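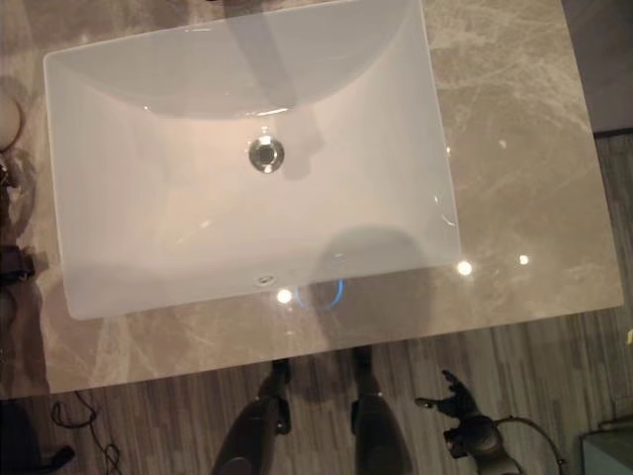

White undermount sink in a stone counter.

Week 6: Carry-on screening and the cabin baggage rules

Reading for this week: chapter 4, plus the Hosmont case notes.

Last week we looked at who pays for airport security. This week is about how a screening rule gets made and what it does to the people in the queue.

1. Where a rule comes from
Most screening rules start with a report of a threat. The regulator decides whether to act at once by directive or to go through public comment. A directive is quick but is usually written in a hurry, and airports often get it only hours before it takes effect.

2. Who carries it out
The regulator writes the rule. The airport supplies the space, and a contractor supplies most of the staff. At Hosmont the contractor was Romik, which had 443 screeners on its books in July. Training them on the new procedure took two weeks, and the old one stayed in use at the smaller checkpoint until that was done.

3. What travellers pack
Toiletries cause more bag searches than any other group of items. Toothpaste is treated as a gel, so the tube size matters, even when the tube is nearly empty. Solid items such as a toothbrush or a bar of soap are not counted.
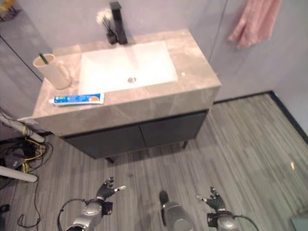
4. Queues and capacity
The Celtville checkpoint was built to handle 600 passengers an hour. On its busiest mornings it had 2,000 people arriving over 2 hours. Work out the backlog at the end of that period, assuming every lane is open. Then do it again with capacity cut by a quarter.

5. Terms to know
Directive, secondary search, lane capacity, divestment, sterile area.

For the tutorial
Read the Cui airline's submission on the rule and write one page on who should bear the cost of delayed flights. Hand it in by 30 Sep 2026. Late work loses marks under the usual policy.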